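Backsplash first or countertops first?

Muthu Unnithan
Hi all! We're finally redoing our kitchen (18 years with the old one, bless it) and my tile guy wants to start before the counters go in. Does that sound right to anybody?

Meltora
Counters first, please! The tile should sit down on the counter, and you'd hate to find a gap later.

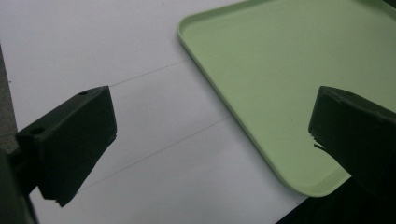 Leave 6 days or so between the two if your schedule allows, and have him caulk that bottom joint, no grout there.

Achari
what Meltora said. good luck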